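Help > Drinks corner > Lemons and trays

Lemon slices, cups and boards: your questions

April, by Subira Urio
3 comments 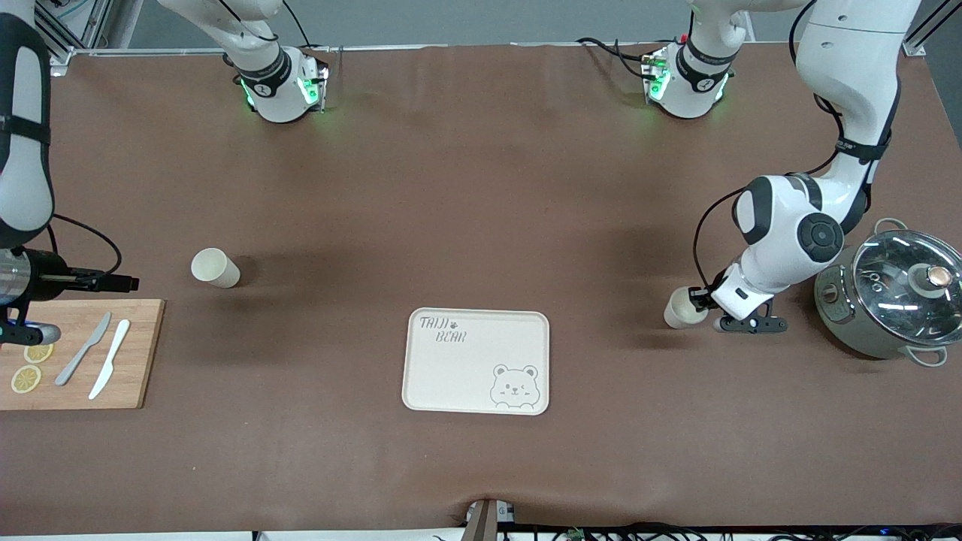
Most of the messages we get at Hamdy are about lemon for cold drinks, so the answers are collected on this page.

How thick should the slices be?
Thin enough to bend a little. Thick ones take up too much of a paper cup.

Can I use a plastic knife?
For soft fruit, yes. Lemon rind needs a metal blade, and a sharp one.

How do I get the lemon smell out of a bamboo board?
Rub it with coarse salt, rinse it and stand it on its edge to dry. Don't soak it.

Is a tray worth having?
Yes, if you carry drinks to another room. One with a raised rim will hold a small spill.

How much does a cup hold?
Ours are 200 ml. Fill them to a finger's width below the top if you are adding lemon.

How long do cut slices keep?
Until the next day, covered, in the fridge. Throw them out if they have gone slimy.

Can I freeze them?
Yes. Lay them flat on baking paper first, then bag them once they are hard.

Do I need to wash lemons I'm not going to peel?
Yes, in warm water, with a brush if they are waxed.

114 shares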